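Household Materials, Unit 7: The Plastic Bottle
Course notes, Clodville evening programme
Tutor: Esperanza Iglesias

Reading before the session: the first half of the Nieto booklet, up to the pages on labels. Bring one empty bottle from home, any size, with its cap if you still have it.

1. Why start with the bottle?

I love teaching this unit! Everyone has handled thousands of drinks bottles and hardly anyone has turned one over and had a proper look. A fizzy drink bottle is a lovely bit of design. It weighs next to nothing, it holds a liquid that is pushing outwards on every side, and it still has to stand up straight on a shelf.

Most of them are made of PET (polyethylene terephthalate). The bottle begins as a small thick tube called a preform, with the screw neck already moulded. The tube is warmed, stretched with a rod and blown out with air against a cold mould. Stretching lines up the long molecules in the wall, and that gives you strength from very little plastic. The neck is not stretched, so it stays thick. Squeeze the neck of your own bottle, then the middle, and feel the difference.

2. The base

A flat base would bulge under the pressure and the bottle would rock. The usual answer is the petaloid base, a ring of rounded lobes that work as feet, with the hollows between them helping to carry the load. (Petaloid just means petal-shaped. Once you know the word you'll see flowers all over the recycling.) Still water bottles don't have the same pressure to deal with, so their bases can be much simpler.

Discarded bottles and packaging by a green mesh wastebasket; the base of a green bottle, pointing up 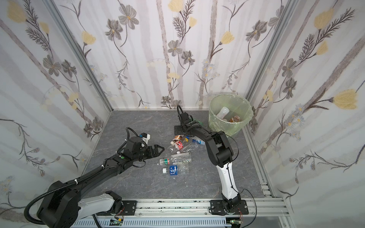
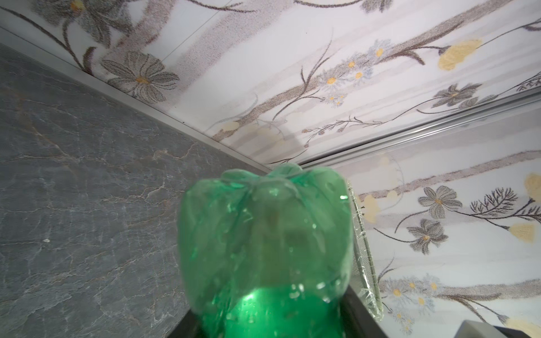 3. Colour and sorting

Clear PET is the most useful to a recycler, as it can be turned into nearly anything, including new clear bottles. Green is perfectly recyclable too, but the tint stays in the plastic, so it is normally kept apart and goes into other green bottles, strapping or fibre. Mix a lot of green into a clear batch and the whole lot comes out murky.

Caps are usually a different plastic, polypropylene or polyethylene. Both float in water and PET sinks, which makes separating the chopped flakes wonderfully easy. We'll try it in the washing-up bowl, so roll your sleeves up.

4. Activity (pairs)

Tip your bottles together with the ones from the Cavunar box and sort them three times:
- by colour
- by base shape
- by the number in the triangle (PET is 1)

Write down where the three sortings disagree. Maximiliano Pastor's group last term ended up with 49 bottles on the table and argued happily for most of the hour over a single milky one, so do leave time for talking.

Then crush one bottle by hand, cap off, and screw the cap back on. Try it again with a fresh bottle and the cap left on throughout. What is holding the second one up?

5. To take home

Keep every plastic bottle your household empties until the next session. Rinse, drain, don't remove the labels. Note the colour and the number on each. The Korar worksheet has a column for both, and a blank one at the end for anything odd you find.

Next unit: films, trays and pots. Bring scissors.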